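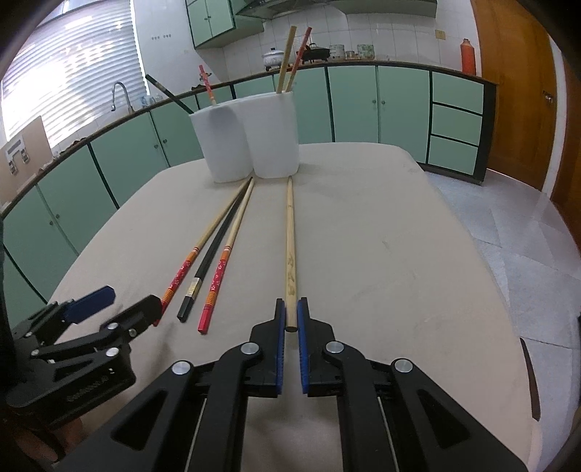

Der Greifer, der nicht loslassen wollte

Wer im März die Meldung aus dem Werk von Butside gelesen hat, wird sich gefragt haben, wie ein Greifarm eine Glasflasche halten kann, obwohl längst jemand den Halt gedrückt hat. Ich habe mich das auch gefragt, und zwar länger, als mir lieb war. Der Arm schloss mit etwa 200 Newton, die Flasche brach, und die Steuerung meldete »Griff in Ordnung«.

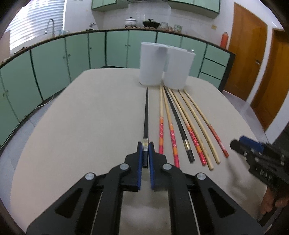 Mich ärgert an der Sache vor allem diese Meldung. Unduvard, so heißt die Steuerung, prüfte allein, ob die Backen ihre Stellung erreicht hatten, und das hatten sie ja, mitten durch das Glas. Bei einem schlanken Essstäbchen zwischen zwei blauen Polstern, dicht neben lauter anderen Stäbchen, wäre so eine Prüfung ebenso wenig wert – ein paar Millimeter daneben, und man fasst womöglich den Nachbarn mit. 3000 Griffe ohne Störung beruhigen mich da, mit Verlaub, überhaupt nicht. Ich wünsche mir eine Kraftmessung in jeder Backe und einen Halt, der die Backen auch wirklich öffnet.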